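3.2 Demonstration collection

All demonstrations were recorded at the Vedthorpe site by teleoperation. The operator moves a passive leader arm that has the same joint layout as the follower, and the follower tracks the leader's joint angles through a position controller. Gripper opening is set by a trigger on the leader's handle and is recorded as a continuous value. We did not use kinesthetic teaching. In early trials the operator's hands blocked the view of the object during the approach, and the resulting policies learned to stop short of contact.

The task set, which we call Urkari, covers rigid household items attached to a flexible part, such as a cord or strap. The flexible part matters for two reasons. It applies a force to the object that changes as the object is moved, and its position at the start of an episode is hard to reproduce. Earlier data sets in our group (Dramora and its extension) contained free-standing objects only, and policies trained on them tended to release too early when a cord pulled the object away from the goal pose.

Four operators took part. Two of them (C. Dafis and B. Jansen) had used the leader arm before, and two had not. Each new operator completed 55 practice episodes, all of which were discarded. After practice, each operator worked in blocks on one object, with the starting pose changed between episodes. Starting poses were drawn from a list generated in advance, and the operator placed the object by hand to match an overlay on the monitor. The cord was left to fall as it would. We made no attempt to match its shape between episodes, but its outline was labeled afterward in the first image of each episode.

An episode begins when the operator presses a foot pedal and ends when the pedal is pressed again. The operator marks the episode as a success, a failure, or a recovery. A recovery is an episode in which the first contact did not lead to the intended motion and the operator corrected it without returning to the start pose. We kept recoveries in the training set with their own label. Failures were kept on disk but were not used for training in any experiment reported in Section 4.

The power strip task used a strip with five outlets and a switch for each outlet. The operator approaches one end of the strip, makes contact with the gripper fingers, and shifts or turns the strip on the tabletop until it reaches the goal pose. Either a pinch or a push is allowed. Dividing the two into separate tasks was considered and rejected, as operators often changed from one to the other within a single episode. We recorded 158 episodes for this object, of which 145 were retained after review. The other 13 were removed for dropped joint readings or a missing pedal signal. 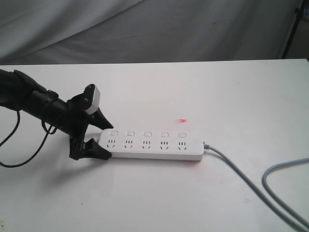
Figure 3. Power strip task, with the gripper at the left end of the strip.

Contact with a low, flat object of this kind is difficult for a position-controlled arm. A small error in height either leaves a finger above the object or drives it into the table. We therefore limited the commanded downward speed whenever the estimated fingertip height fell below a fixed threshold. The limit was active for all operators and stays active when the policy is run. Removing it at run time, while leaving it in the training data, produced repeated overload stops on the follower.

Joint angles and gripper commands were logged at 100 Hz. Images were logged at a lower rate and matched to the nearest joint reading by timestamp. No interpolation was applied to the images. For training, the joint data were reduced to the image rate by taking the matched reading and dropping the rest.

Review was done by two people working separately (F. Mertens and N. Wouters), neither of whom had operated the arm. Each reviewer replayed the episode and either confirmed or changed the operator's label. Where the reviewers disagreed, M. Koster made the final decision. Most disagreements concerned the boundary between success and recovery, in particular when a finger slid along the object before the motion began. We settled on treating a slide as part of a success if the gripper did not reopen. The version of the data used in this paper was frozen on 12/27/21, and later changes to the labels are not included in the results.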